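Clatia Children's Clothing Care Label Corpus
Data card, version 7

Summary

The Clatia corpus is a collection of care and fiber content labels transcribed from secondhand children's clothing. It contains 4,000 label records in English, Spanish and Polish. It was prepared by the Risholm Textile Archive to support research on the wording of washing instructions and on the way that wording differs between markets.

Contents

Each record holds the full text of one label, the language or languages in which it is written, the care symbols printed on it, the type of garment and the stated size. Symbols are stored as short codes, which are listed in the file symbols.txt. Where a label carries the same instruction in several languages, each version is stored on a separate line under a shared record number.

Labels that had faded beyond reading were left out. Labels that could be read only in part were kept, and the missing words are marked with a double question mark. There are 369 such records. 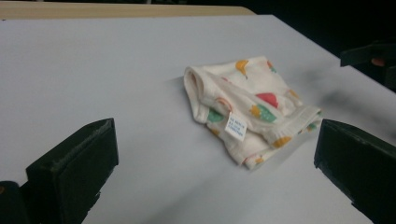 Transcription followed the printed label exactly, including spelling errors and unusual line breaks. Transcribers were asked not to correct temperatures, even where the number and the symbol disagreed. Fiber percentages were entered as printed and do not always add up to 100.

A second transcriber checked every record. Differences between the two readings were settled by the Montecinos office, and both original readings remain available in the file readings.csv.

Known limitations

Size is the least reliable field. Some makers give age in months, others give height, and a few use letters alone. No conversion has been attempted. Sleepwear is overrepresented compared with outerwear. Garments from which the label had been cut are absent altogether, so the corpus should not be used to estimate how often labels are removed.

The garment type field was revised for this version. Earlier versions used "pants" for all lower garments with legs, including leggings and pajama bottoms. These are now separate values.
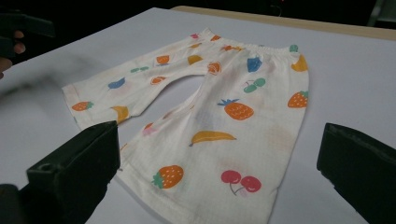

Lucyna Pietrzak wrote in response to the draft of this card that the new values are welcome but that pajama bottoms sold as part of a set should point to the record for the matching top, as the two often share one label. The archive accepts this point. A set_id field is planned for the next version, and users who need it sooner may request the working list from the Flaltby reading room.

Terms of use

The corpus may be used and shared for research and teaching, provided that the archive is named as the source. Maker names have been replaced with numbers. Users may not attempt to restore them.

Corrections should be sent to the Risholm office with the record number and the proposed reading.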